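2020-05-18
Sakstead bench, pick-and-sort notes

Picking up where Sarita's page left off. I had a good long morning with the arm and want to get this all down while it's fresh, so forgive the rambling.

First the bookkeeping. Today's session gave us 67 recorded episodes, of which I kept 61. Four of the six I threw out were my own doing: I let go of the leader handle too early, then grabbed it again, and the recording has a lovely little shiver in it that I would rather the policy never learned. The other two had dropped frames. A-yeong says her logging fix from April should catch those on its own, and it did flag one of them, so please somebody look at why it missed the second. With these added, the running set stands at 825 kept episodes, which made me very happy to write down.

The task is the same as before: pick up one named item from the table, put it in the named container, go back to rest. Shakuntala's prompt list is taped inside the cover of this notebook (the old one, with the crossings-out, is still under it, please don't use that). I read each prompt out loud before starting, which feels silly when you're by yourself but really does keep me from drifting toward whichever object is easiest to get at.

I moved everything between episodes today, much more than I did last time. Anju went through the older data and found that we'd been putting the containers back in nearly the same spots, out of habit I suppose, and the policy had quietly learned the spots. You could swap the baskets and it would still carry things to the old place, very sure of itself. So now I shuffle containers every episode and objects too, and I let some things sit behind other things, even when it makes the reach awkward.
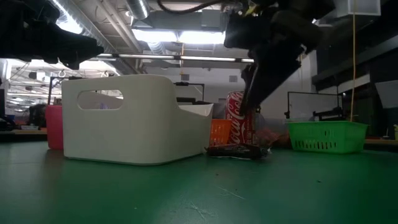 Ashok asked me to write down how I do the approach from the top, because his and mine look so different on the plots. I come down slowly with the wrist already tilted, pause just before contact, and only then close the fingers. He swings in and closes in one motion. His is faster and, I'll admit, prettier! But when we trained on the two sets separately, the policy from mine missed fewer grasps on tall things, and the one from his did better on flat wrappers. My guess is that the pause gives the wrist view time to settle, but that's only a guess, and I would like to keep both styles in the mix until we have something better than my hunches.

A few smaller things. The gripper fingers want new pads soon – the left one is starting to curl at the tip. There are spares in the Agarwal drawer, behind the cable ties. I keep the recorder at 60 frames per second for now, even though the training script throws half of them away, and if disk space gets tight again we can talk about it. The Flarnonitz converter still writes the gripper value upside down (open is zero), so flip it before you compare anything with the Irkville runs. I lost most of an hour to that, and I'm the one who wrote the warning about it, so there you go.

For the next session I'd like more episodes that begin from a poor starting pose, with the arm too far over or the wrist turned the wrong way, and then a calm recovery. We have very few of those. Sarita has offered to take the first batch, and I'll do the second once the pads are changed. A-yeong, could you send me the seed you used for the held-out split? I have it written on a scrap of paper somewhere and cannot for the life of me find it.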